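The arm in the back bedroom

It started with a broken wrist. Mine, sadly, the left one, courtesy of a wet kerb in August, and six weeks of trying to open cereal one-handed. By the time the cast came off I had decided that what my life lacked was a robot arm, and I've been paying for that thought ever since!

The arm is called Lubis. It bolts to an old desk in our back bedroom in Bindthorpe, where the spare bed used to be, and it can lift a tin of beans if you don't rush it. The motors came second-hand, the bracket that holds the shoulder has been remade three times, and I've given up telling people what it all cost.

What I hadn't expected was how much of the hobby happens on a screen. I met Hannelore Strobel at the Pamonis workshop, the shared place behind the tyre fitters, where I'd gone to borrow a pillar drill. She looked at the dents in my skirting board (Lubis had been swinging a bit wide) and asked why on earth I wasn't practising in simulation first. So now I am. You build a pretend room, put a pretend arm in it and let that one do the crashing.

My pretend room has a pale wooden floor and a bit of brick wall, both much nicer than anything in our house. I spent a whole weekend on it before the arm could so much as twitch – my wife says I've never taken that long over wallpaper.
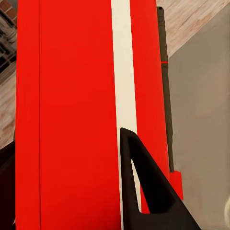 Close quarters in the simulator: the black gripper finger in front of the big red object with its cream-white stripe.

Getting the finger in that near without a bump is the bit I've been stuck on. I log every attempt, and I'm up to 2,700 of them, most run overnight while I'm asleep. The first 1,000 were dreadful. The arm would sail towards its target, change its mind and fold up like a deckchair. Hannelore found the trouble over a cup of tea: I'd typed one of the joint limits in backwards.

The software that ties it together is my own, a messy little thing I named Brarnanano after a typo I couldn't be bothered to fix. It still falls over if I unplug the keyboard.

Next job is the real wrist (the robot's, mine's fine). There's play in it I can feel with my thumb, and I've got a bearing on order that should fit if I file the housing a touch. Until it turns up, the beans stay on the desk and I'm back at the screen most evenings.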